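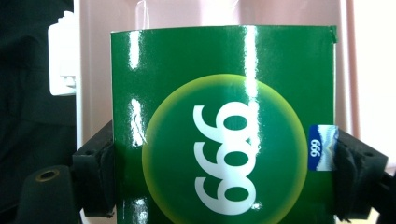

3.2 Farbe und Glanz als Orientierungshilfe

Wer schon einmal mit einer langen Einkaufsliste vor einem gut gefüllten Regal gestanden hat, der weiß, wie wenig man in solchen Augenblicken liest und wie viel man einfach wiedererkennt. Eben dieses Wiedererkennen hat uns in den Gesprächen mit den Kundinnen und Kunden in Plosow am meisten beschäftigt, und wir sind ihnen für ihre Geduld von Herzen dankbar. Grün wurde dabei fast immer mit Natur und Frische verbunden, doch kam es sehr auf die Oberfläche an: Eine hochglänzende grüne Schachtel wie in Abb. 4, auf der sich das Licht in hellen Streifen spiegelt, steht dem matten, papierartigen Grün der Bioläden recht fern. Auch das große runde Emblem mit seinem gelbgrün auslaufenden Rand gehört zu jener leuchtenden Formensprache, die Obi (Abschnitt 2) als »warmes Signal« bezeichnet.

Abb. 4: Grüne Schachtel mit glänzender Oberfläche und rundem Emblem.

Im Laden in Odulside, den wir im Februar besuchen durften, waren die Waren nach Farbfamilien geordnet – eine Eigenheit des Hauses, an der die Stammkundschaft sehr hängt. Bis zu 12 Packungen verwandter Tönung standen dort nebeneinander, und gerade die älteren Befragten erzählten uns gern und ausführlich, dass sie sich eher an den Platz als an den Namen einer Ware erinnern. Ob sich das auf größere Märkte übertragen lässt, müssen wir vorerst offenlassen.

Verwandte Beiträge
Obi, L.: Das warme Signal. Farbe im Nahversorger
Schumacher: Matt oder glänzend? Papier und Vertrauen
Regalordnungen in Skodness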